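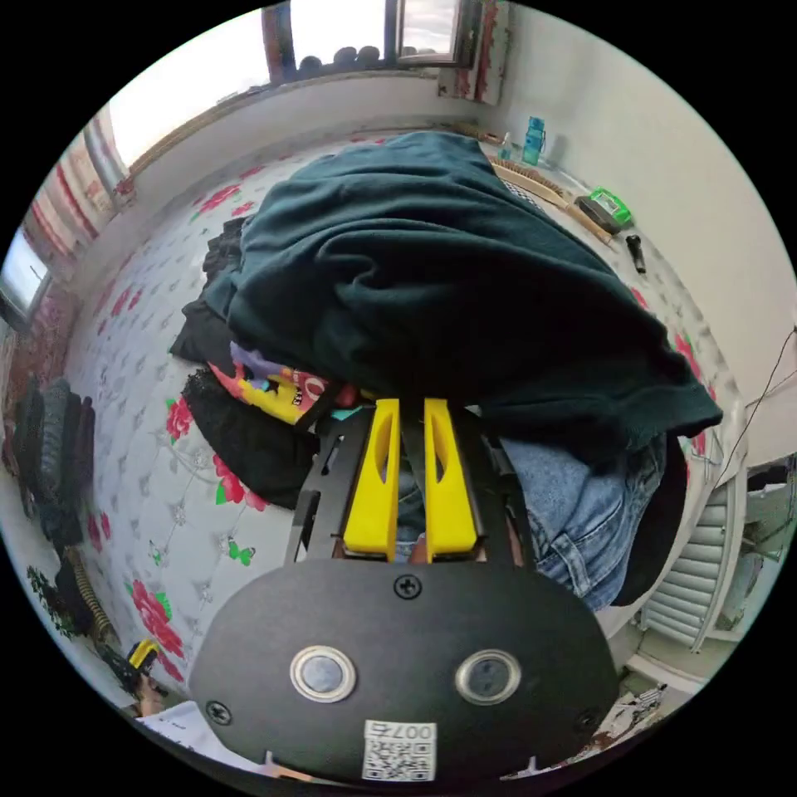

Attachment 1: two yellow fingers, open

Halero Community Support
Ticket: Rain total far too high overnight, wind and temperature fine
Product: Halero garden weather station, with Kesex app
Opened: July
Status: Solved

Customer, 07:42

Morning all! First of all, I love this station. It has been up at our allotment on the Mahmoudi Fields site since spring and I check it before I've even put the kettle on. Temperature is bang on, the wind readings match what the trees are doing, and the pressure graph has turned me into the sort of person who talks about pressure graphs.

Last night it told me we had 111 mm of rain. We did not have 111 mm of rain! The water butt had barely moved and the lettuces were dusty. My neighbour's old glass gauge, two plots down, had nothing in it but a beetle.

Things I know so far:

Station is on a wooden post by the shed, with the console indoors in the shed and the app on my phone.
Rain started counting a bit after 22:00 and went up in little bursts until 04:30.
Temperature, humidity and wind carried on as normal all through.
Batteries were new last month.
I haven't changed any settings, though the app did update itself.

Happy to try anything. I've got a screwdriver, a stepladder and a free morning.

Halero support, 09:15

Thank you for such a clear report, and for the lovely words about the station. That is a very wet night for dry lettuces.

Your rain gauge works with a small seesaw bucket under the funnel. Each time it fills, it tips, and each tip is counted as a set amount of rain. So when the total is too high there are usually two places to look: something is making the bucket tip without water, or something is adding tips that never happened.

Could you please try these in order?

1. In Kesex, go to Station, then Rain, then Raw tips, and note the number for last night.
2. On the shed console, hold the Rain key and note the number there as well.
3. Tell us whether the post moves at all when you push it at about head height.

Please don't reset the daily total yet, as that clears the tip history on the console.

Customer, 10:03

Raw tips! I had no idea that page was there, I've just lost twenty minutes to it. It's wonderful.

The console and the app agree exactly, tip for tip. So I think that lets the app off the hook?

The post does move. I wouldn't call it wobbly, but if I lean on it the wind cups give a little shiver. It was fairly gusty last night as well, now I look at the graph. Could it be that?

Halero support, 10:40

Yes, matching numbers mean the app update is in the clear. The console really did receive those tips.

Wind shake is possible. Please compare the rain bursts with the gusts. In Kesex you can lay one graph over the other by pressing and holding the wind panel and dragging it on to the rain panel. If the bursts sit on top of the gusts, we would look at the post first.

Customer, 11:26

Right, I did the overlay and it's so satisfying to use. Sadly for my theory they don't line up. The strongest gusts were before 21:00, when the rain was still at zero. By 02:00 there was hardly any wind and the rain was galloping along.

I braced the post anyway with an offcut and two long screws, so it's rock solid now. Then I took the funnel off and had a look inside. A bit of grit and one dead earwig. Bucket swings freely, sits level, clicks nicely. I tipped it ten times by hand and the console counted ten. I was rather pleased with that test!

So it counts properly when I do it. What else tips a bucket at two in the morning?

Halero support, 12:10

That was a very good test and it rules out quite a lot. The bucket, the magnet and the counting switch are all doing their job.

Next question: is there any watering equipment near the post? Drip lines, a mister, a sprinkler on a timer, even on a plot next door. Gauges can catch spray from further away than people expect, and it often runs at night in summer.

Customer, 12:31

Oh!

There's a Deltach sprinkler on the plot behind mine. I'd never thought about it because it's on the far side of the hedge and it's always off when I'm there. I'm going round to ask.

Customer, 13:18

Back, slightly out of breath. The sprinkler is on a timer. It was moved at the weekend to reach the new raspberry canes, and it now runs through the night in short bursts, starting at 22:00 and finishing at half past four. Those are my bursts!

We switched it on by hand to see. It sweeps round, comes over the low bit of hedge, misses my lettuces completely and lands on the top of my post. The console counted while we stood there. We both cheered.

The neighbour was really good about it and has turned the spray arc down so that it stops at the hedge. Should I move the station as well? I could go further along the path, there's an open spot 70 paces away by the compost bays, but I'm not sure the signal would reach the shed.

Halero support, 14:05

What a brilliant bit of detective work, and hats off to your neighbour.

We would leave the station where it is for now. You have just made the post nice and firm, and the signal is good there. Please do the following:

1. Put the funnel back and check the little bubble level on the side.
2. In Kesex, go to Station, then Rain, then Edit day, and set last night to zero. Choose "Mark as corrected" so that your monthly total is right but the raw tips are kept.
3. Leave it for 24 hours with the sprinkler on its new setting and let us know the total.

Customer, 14:22

All done. I love that it keeps the raw numbers! I'd have been sad to lose them after all that.

Customer, 15:10 (next afternoon)

Zero! A beautiful flat line all night, with the sprinkler running on its timer the whole time. The neighbour wants a station now too, so I've shown them the overlay trick.

One small suggestion for the help pages: please add sprinklers to the list under "Rain reading too high". It has spiders, leaves and loose posts on it at the moment, and I'd have gone straight to the hedge.

Halero support, 15:48

Wonderful news. We have passed the suggestion on to the people who write the help pages, along with your timings. I am marking the ticket as solved. If the total creeps up again, reply here and it will reopen.

Ticket closed 15:49
Cause: spray from a nearby timed sprinkler
Fix: spray arc reduced, daily total corrected in app
Parts sent: none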